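6. Snagged Liner and Runaway Basket (Fault 8)

Read this section before the first fruit-sorting run and again after the first bad one. It covers the Plellidar arm with the Flallov two-finger gripper, driven from the Cantero console. If you have the suction gripper, you have different problems and they are in Section 2.

6.1 What the fault looks like

The arm goes down for something beside the basket, closes its fingers, and lifts. The console reports a good grasp. The arm then carries the object toward the drop point, and the basket goes along for the ride. If the cloth is caught too, so does everything standing on it.

Fault 8 appears on the console when the load on the wrist passes the limit set for the task. On a good day this happens while the basket is still on the table. On the day Estíbaliz Calvo first wrote this fault up at the Patusberg shop, the limit had been left at 100 percent, and the arm delivered a basket, its lining and an orange to the floor with great care and a green check mark.

The arm does not know what a basket is. It knows that its fingers closed on something of the right width and that the something came up. A fold of fabric pinched against a wrapper meets both conditions.

CAUTION: The gripper holds its grip when Fault 8 trips. Do not pull the fabric free by hand while the arm is powered. The fabric will give first, or the wrist will, and only one of those is cheap.

6.2 Clearing the fault

1. Press the red stop button on the console. Pressing Pause is not the same thing. Pause keeps the motors live and waits for you to change your mind.

2. Wait until the status line reads HELD. If it reads MOVING, stand back and press the red button again, harder if it makes you feel better.

3. Support the basket from below with one hand. Keep the other hand off the gripper.

4. Have a second person choose Open Slowly on the Cantero console. Do not choose Open. Open is quick and drops whatever is in the fingers from whatever height it has reached.

5. When the fingers are apart and the fabric hangs free, lower the basket to the table and move your hands out of the work area.

6. Choose Park. The arm goes back to its rest position by the high route. Watch it the whole way, with the stop button in reach.

7. Look at the finger pads. Threads and bits of trim like to wrap themselves around the pad edge, and a pad with thread on it will misjudge width until it is cleaned. Turn the power off before you touch the pads.

8. Clear the fault code last. Clearing it first removes the code and leaves the problem, a feature many operators have discovered independently.

If the arm will not open in step 4, turn off the main power and use the hand release described in Section 2. Have someone hold the arm up before you do. Without power it obeys gravity, and it is a good deal heavier than it looks in the brochure.

6.3 Resetting the table

After Fault 8 the table is almost never where the console thinks it is. Lay it out again from scratch. Nudging things back by eye saves a minute and costs an afternoon.

Keep the divider behind the table and the cloth's far edge running straight along its base. The basket goes toward the back with its handle upright. Fruit goes in front and to the side, with bare cloth between one piece and the next. Then look for anything touching the liner, because that is where the next Fault 8 is hiding. 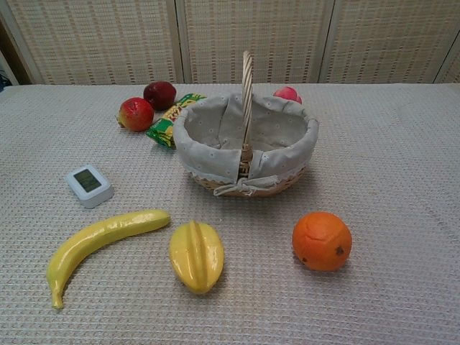 Figure 6. Fruit table seen from the operator's side. The yellow and green wrapper is tucked partly under the liner, and a pinkish-red fruit sits behind the basket's right rim. Correct both before starting.

The wrapper is the one that gets people. Its upper end rests on the basket rim and its lower end runs under the fabric, so any grip that takes the wrapper low has an excellent chance of taking the liner too. Move it out onto open cloth, clear of the liner. The banana, starfruit and orange along the front are well placed and can stay.

The fruit behind the rim is a slower sort of trouble. With so little of it showing, the fingers must come down close beside the basket to reach it, and the lining hangs over the outside where they want to go. Bring it around to the empty right side of the table. It was never going to be a fair test back there.

Work through the layout in this order:

1. Smooth the cloth. Soft creases are tolerable. A ridge you can pinch between two fingers is a ridge the gripper can pinch too.

2. Fold the liner over the rim and press it down. Check the lace edge and the bow at the base of the handle for loose ends.

3. Move wrappers and fruit away from the hanging fabric.

4. Put apples at the back where both can be picked without the fingers brushing the divider. If they are close to it, bring them forward.

5. Mark the small white device as Do Not Pick on the console. It has a rounded body and a blank-looking screen, and the arm considers it fruit until told otherwise.

6. Check for cords at the edges of the table, the left side in particular. Take them out of reach.

7. Run Scan Table and compare the result with what is in front of you. Believe the table.

NOTE: The fruit is replica fruit and should remain so. Covadonga Ibarra swapped in a real peach one August to see whether the gripper was gentle enough. The gripper had no complaints. The pads needed replacing.

6.4 Setting the wrist limit

The limit ships at a value suited to lifting tools. For the fruit table, open Task Limits on the console and lower it until the arm can lift the heaviest replica you own and trips when you hold the basket down and let it try. Use an old basket for this. Save the value under the task name, not as a general setting, or the next person to lift a wrench will come looking for you.

Do not raise the limit to make Fault 8 go away. It does go away. So does the basket.

6.5 First run after a fault

Start at slow speed with the grasp check on. Keep hands, sleeves and lanyards outside the marked area, and stay within reach of the stop button. Pick the orange first. It stands in the open, it is round, and if the arm cannot manage it you have learned something without involving the lining.

During each lift, watch the basket instead of the gripper. If the fabric twitches or the basket rocks, stop the run, even if the console is pleased with itself. Write down which object was being picked and where it stood.

If Fault 8 comes back on a clean layout with clean pads and a correct limit, take the arm out of service and repeat the wrist check in Section 2. A wrist sensor that has been knocked can report a load when the fingers are empty. It can also report nothing at all with a basket hanging from it, so leave the arm parked until the check passes.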